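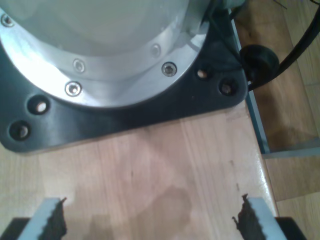 Your tickets get answered before I've finished my tea, so how on earth are there only a few of you? A customer at Jetard wrote that on one of our survey forms last June, and I've been meaning to answer it properly ever since. So, hello! This page is my attempt.

I started Garkell because I was fed up with helpdesk software. I'd spent years on a support desk where every ticket had 14 boxes to fill in before you could type a single word to the person who needed help (I wish I was joking), and I kept a text file of grumbles. When the file got to 295 lines I decided I'd better do something with it. That became the first version of our shared inbox, and a fair few of those grumbles are still in our to-do list today.

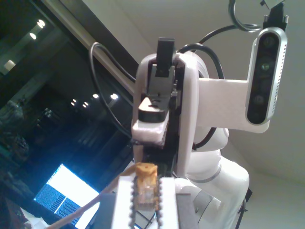 What we make is pretty simple to explain. Emails from your customers land in one place, everyone on your team can see who's dealing with what, and no one replies to the same person twice. You can set up rules if you like that sort of thing – send anything with "invoice" in the subject line to accounts, say – but you don't need any to get going. Most people bring their old mailbox across in an afternoon and have a play with the settings later.

Our first paying customer was Groser, who had 2 support inboxes and a spreadsheet holding them together. They still use us, and they still send me the longest feature requests I've ever read. Ekström came next, and it's thanks to them that we handle accents in names and addresses as we should. They were very patient while I sorted that out! 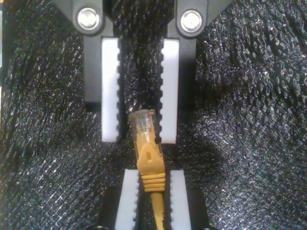
These days we look after nearly 1473 inboxes, which still makes me a bit giddy when I see it on the dashboard. We haven't taken any outside money and we don't have a sales team, so if you ask for a demo you'll get one of the people who builds the thing. We do tend to go off on a tangent about search filters. Feel free to stop us.

A few things people often ask before signing up: there's no yearly contract, you can export all your tickets whenever you want, and yes, there's a proper phone number on the contact page.
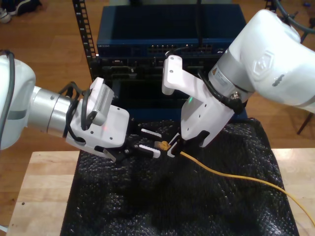
We also run a little help library, written by the same folk who answer your questions. If an article is out of date, press the button at the bottom and it comes straight to me. I usually fix them in the evening with the radio on, so please excuse the odd typo.

Want to have a nose around first? The trial lasts a month and we don't ask for a card. Or just send us an email and tell us what drives you mad about your current setup – I've still got that text file open.

Page last updated December 8, 2022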